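Jolanta Jakubowski kept her Brundham budget on one sheet of paper, and the line for hand-held grippers came to 3,309 dollars for the pair. She had hoped (as we all do!) for something kinder.
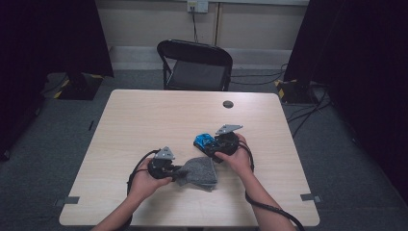
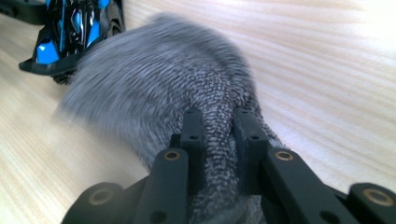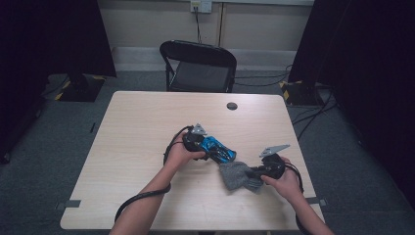 Gray cloth and black grippers at the table.

Roman Wróbel would have spent less: "Start with the 1,949 set, and put 500 aside for spare fingers and cables." Jolanta liked the idea of spares well enough, and she's asked Drurutum for a fresh quote in June.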